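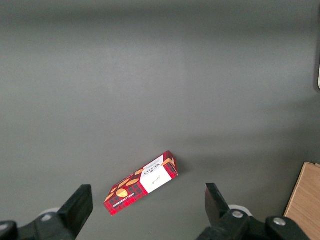

Grip force is the number most sites write down. Approach clearance is the one they leave out, and in the handling rules adopted at Coldale in January it comes first.

The rules cover packaged groceries picked by two-finger grippers. They were drafted by Said Shawky, a process engineer at Lirnent, after a review of 1,686 logged picks. Of these, 118 ended in a damaged carton. Shawky traced 93 of the damaged cartons to a finger touching the pack before the jaws began to close.

"The force limit was fine," he says. "The finger was already in the wrong place."

Section 2 requires the jaws to be fully open before the wrist descends, and the jaw axis to be square to the long sides of the pack. A carton lying at an angle is approached at that angle. It may not be nudged straight first. Cartons are gripped across the narrow dimension unless the item sheet states otherwise.

Section 3 deals with printed surfaces. Busy patterns such as tartan can confuse edge detection, so the pack outline must be confirmed against the stored dimensions before each pick. Brand text may not be used to set orientation, as a label can face any direction.

Section 4 sets the inspection interval for finger pads and mounting bolts at 368 cycles. Bolts are checked with a torque driver, and the reading is logged by position.

Skorkham will adopt the same text with one change: a shorter interval for glass. Ardeleanu, which supplies both sites, has asked for a separate sheet on shrink-wrapped multipacks. Shawky is still drafting it.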